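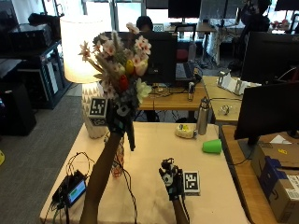 Spring Open House Walkthrough, Welbridge Community Hall
Checked by: Jarmila Urban
Date: March 19, 2026

Marks used: OK, FIX (before doors open), WATCH (look again at the next walkthrough)

ENTRANCE AND HALLWAY

Front doors open fully and latch back: OK
The new closer is a joy. No more slamming!

Floor mats flat, no curled corners: FIX
Left mat has a lip on the hallway side. Tape it or swap it for the spare in the coat room.

Exit signs lit: OK
All of them, including the one by the kitchen that was out in November. Big thanks to whoever got up on the ladder.

Ramp handrail tight: OK
Solid as a rock.

MAIN ROOM

Aisles at least 60 inches wide: WATCH
Fine as laid out today, but the craft tables tend to creep toward the middle once people pull up chairs. I put chalk marks on the floor, so please nudge the tables back if you see them drifting.

Occupancy card posted, 184 people: OK
It's behind the coffee table, though, and I'd love to see it moved to the door side.

Table lamps, cords and plugs: FIX
2 cords cross the walking path near the stage. Run them along the wall. Shades sit straight and bulbs are within the wattage on the label.

Dried and artificial arrangements kept away from bulbs and heaters: OK
The tables look wonderful this year. Keep a forearm's length between any plume or petal and a lampshade.

Glass vases set back from table edges: OK

Stage steps, edge strips: FIX
Bottom strip is peeling. Kemach tape is in the blue drawer.

KITCHEN

Extinguisher gauge in the green, tag current: OK

Range hood filters clean: OK
Spotless! I could see my face in them.

Hot water urn on a stable surface: WATCH
The Zendex urn is heavy when full. Fill it in place with the pitcher.

First aid kit stocked: FIX
Low on large bandages and no burn gel at all.

OUTSIDE

Parking lot lights: OK
Hudec replaced the far one and what a difference it makes, you can read the bay numbers from the porch now.

Gravel path raked: WATCH
Soft spot by the bike rack after rain.

Rechecks go on the back of this sheet with initials and time. Spare copies are in the office tray.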